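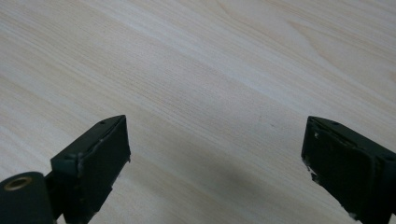

Kesedard, 2018-01-17

Jarosach hand gripper, unit in use on the Pelupessy pick-and-place work. Fault: jaw zero wandering between takes, and false "closed on object" flags in the log with nothing between the fingers.

Symptoms first. Kellora (our logger) takes jaw opening from the encoder and calls a grasp when the fingers stop short of the stored zero. On the last batch it called a grasp on 27 takes where the operator had only squeezed the trigger to park. Reported opening at full close was anything from nothing to 8 mm. It should repeat to well under one.

Suspected the encoder, wrongly, and lost most of the morning to it. Magnet tight, cable fine when flexed, counts clean with the trigger linkage uncoupled. Swapped the read head for the spare anyway. Same wander. Put the original back.

Then looked at the fingers. Left one is worn along the upper rim of the inner face, pale material showing through the black. Right one is worse: chipped down the leading edge, and the covering on the inner face has lifted. With the jaw open the loose strip curls away from the block. On closing it sometimes folds into the gap and sometimes lies flat, and the reading follows whichever it does. Pressed it flat by hand and closed the jaw ten or so times: zero repeated. Let go of it: zero wandered again. I take that as the cause.

Service record gives around 3000 closures on this pair. The change interval on the sheet is longer than that, but it was set with foam and cardboard parts. We have since added wire goods, and a bare rod dragged across the edge of a covering is a different sort of load. I would expect the corner to go first, and the corner is where ours has gone. Have not proved it.

Second effect, which matters more for the data. A fold on one side puts the contact off centre, so soft items get pushed sideways before they are held. On hard items the operator feels it and corrects. On a sponge there is nothing to feel.
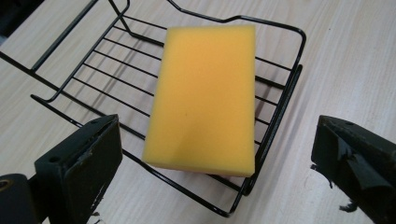
Can the sponge and basket takes from this batch still be used?

Only for the approach. Camera and pose data are unaffected by the fault, but jaw opening and the grasp flag should be thrown away from the first bad zero onwards.

Marked them that way in Kellora. Did not delete anything.

Safety note, minor. Loose threads below the right finger can catch on basket wire. If they do, the natural reaction is to tug, and the basket comes with it. Release the trigger, put the tool down, then free the thread by hand. Do not trim the strip with the tool powered.

Done today:
Unit tagged out, red tag, bottom shelf.
Encoder head original refitted, screws marked with paint.
Zero check added to the start-up sheet: close empty, read, open, repeat. Reject the unit if the spread is over 1 mm.

To do:
Recover both fingers as a pair. Last time only one was redone, in August, and the thicknesses did not match.
Try wrapping the covering round the leading edge and fixing it on the back face, out of the contact area. Needs a 20 minute cure under clamp.
Ask Jarosach whether a moulded pad fits the existing holes.
Shorten the change interval for wire goods. Figure to be decided after the next pair has been run.

Old covering to be kept in a bag when it comes off, labelled left and right.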